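The Lunside Bus

I'd been on the 16 for a good ten minutes before I realised I was holding somebody else's trombone.

I should go back a bit. I do play the trombone (badly, Thursdays at the Lunside band room used to hear all about it until they moved us), and I'd got on at Brindidel with my case between my knees like always. Then a man with a pushchair needed the space, so I shuffled up, and a woman passed me my case over the rail and said "there you go, love," and I said thanks and carried on looking out at the rain. October, four in the afternoon, nearly dark already. You don't check, do you? A black case is a black case.

Except mine has a sticker on it from the Pumeo ferry, half peeled, and this one had a luggage label tied on with green string. G. OBERHOLZER. And a phone number with two digits washed out.

I stood up so fast I trod on a schoolboy.

"Did anyone see a lady get off with one of these?" I said, to the whole lower deck, holding it up. A few people looked at me the way you'd look at a person holding up a trombone. The schoolboy said she'd got off at the chapel. The driver said she hadn't, she'd got off at the Co-op, and would I please sit down.

So I got off at neither, because by then we were at the terminus.

Now, my friend Angharad Rees would have rung every version of that phone number. A hundred combinations, she'd have had a flask and a list. I got as far as the second one, which was a very nice man called Usman Abbasi who did not own a trombone but had once been in a brass band in his twenties, and we talked for so long that my battery went. He'd given it up when his daughter was born. He wanted to know what mouthpiece I used! I said I'd let him know, seeing as I hadn't got it on me.

There was nothing for it but to walk back along the route. It was properly raining by then, the sideways kind, and the case was heavier than mine. I kept thinking about that. Mine's a student model, a Fröhlich my dad bought off a neighbour, and the slide sticks at fifth position unless you swear at it. I started to wonder what hers was like. I got as far as the bus shelter by the chapel and I'm sorry to say I opened it.

Oh, it was lovely. Old and plain and a bit dented on the bell, with all the lacquer worn away where a left hand goes. Tucked in the lid there was a second-march part with pencil all over it, and across the top someone had written BREATHE, GERTRAUD, and underlined it twice.

I didn't play it. I want that written down somewhere. I did put it together, and I held it up, and I moved the slide all the way out and back, and it went like water.

"Fifth position sticks on yours," said a voice.

She was about seventy, in a yellow cagoule, with my case under her arm and my Pumeo sticker facing out.

"You played mine?" I said.

"Of course I played yours. I was at the Co-op for half an hour. What else was I going to do?" She sat down next to me and shook the rain off her hood. "It wants oil, and you want to stop gripping it. Go on, then. You've got it up now."

"What, here?"

"Bus isn't till twenty-three minutes past," said Gertraud Oberholzer, and she undid the catches on my dad's Fröhlich. "Do you know any hymns?"

I knew one and a half.

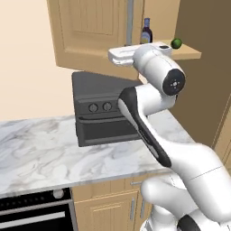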